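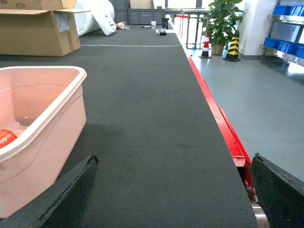

Selon Radka Stan, il ne faut pas juger un bras robotisé sur sa vitesse, il faut regarder ce qu'il fait quand l'objet n'est pas à la place prévue. Elle nous a répété cette phrase deux fois pendant la visite chez Bronon, et je crois qu'elle avait raison d'insister.

Nous étions neuf abonnés de la lettre à faire le déplacement, le 14 octobre 2022, pour la journée portes ouvertes de l'atelier. On nous a donné des badges, puis on nous a conduits directement à la ligne de démonstration : une longue surface avec un tapis gris foncé à fines nervures, bordée à droite par un rail métallique rouge. La pince a deux doigts noirs, assez épais, et le bord de ces doigts est déjà un peu abîmé. Angus Ritchie a demandé si on les remplace souvent. Réponse de l'équipe : tous les 300 cycles on les contrôle, et on les change seulement si la prise devient mauvaise.

L'exercice du matin s'appelle Feda. Le bras doit prendre un objet dans une bassine en plastique rose clair et le poser sur le tapis, sans toucher le bord. Cela paraît simple, mais une bassine a des parois évasées et la pince arrive avec les doigts très ouverts. Pendant notre passage, le bras s'est arrêté deux fois et l'opératrice l'a repris à la main. J'ai apprécié qu'on ne nous cache pas ces arrêts.

L'après-midi, Latrice Mercado a présenté le logiciel Stusitz, qui enregistre chaque essai avec l'image prise près de la pince. Le compteur affichait 349 essais depuis le début du mois de juin. La discussion a été longue, surtout sur l'éclairage – l'atelier reçoit beaucoup de lumière du jour, et les réglages du matin ne conviennent pas toujours à seize heures.

Une deuxième visite est en préparation, avec 50 places. Pour s'inscrire, il faut écrire à Panagiotis Bošković, au secrétariat de la lettre, en indiquant si vous venez en train ou en voiture. Les chaussures fermées sont obligatoires dans l'atelier.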